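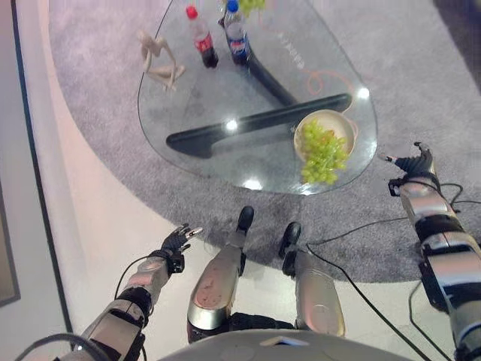 Edileuza Araújo replied that a landlord may charge for damage but may not charge for the ordinary aging of furniture, and that the signed inventory is usually what separates the two.

Home Topics Renting Deposits Sign in
3 min read
June - Posted by Alun Gittins

Deductions from the deposit on a furnished apartment

I rented a furnished one-bedroom apartment at Erine Court, Urkport, for 14 months and paid a deposit of $2,000. The managing firm, Dantas, has returned all of it except $267. Of that sum, $200 is listed as "living room, general" and $67 as "cleaning." No receipts were enclosed. I signed an inventory when I moved in, but it names only the larger pieces and says nothing of their condition. I was not invited to the final inspection. I wish to know whether I may ask for a breakdown, and whether I should cash the check in the meantime.

Alun Gittins

Edileuza Araújo

You may certainly ask. Write to the firm and request an itemized statement showing each article, the fault found, and the cost of repair or replacement. "Living room, general" does not identify anything, and many states require more detail than that. Please check the deposit law in your own state, as the deadlines and penalties differ a good deal.

Where an article has been replaced, the charge should normally reflect its age. A sofa with most of its useful life behind it should not be billed at the price of a new one.

On the inventory, a list without a condition column is weak evidence for either party. Any dated photographs from your first week should be sent with the letter - keep the originals. 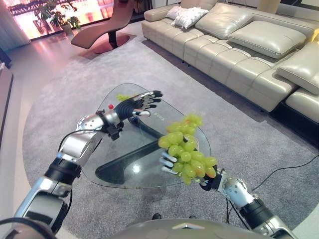
Alun Gittins wrote back that his lease makes the tenant responsible for "professional cleaning on departure," and asked whether the $67 was therefore settled.

It may be, if the clause is lawful in your state and the work was done. Ask for the invoice. As to the check, read both sides and the covering letter before depositing it. If either says "payment in full," seek advice first.

Edileuza Araújo 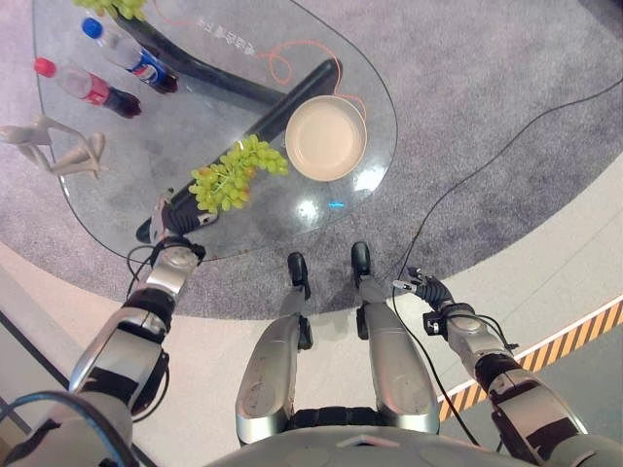 Glass coffee table and two soda bottles on their sides.

Tirham Tenancy Desk

The reply above is sound. We would add that the letter should go by a method that provides proof of delivery, and that it should set a date for a response. Small claims court remains available if the firm does not answer. Filing fees vary by county.

R. in Unit 6

They kept mine too. I let it go.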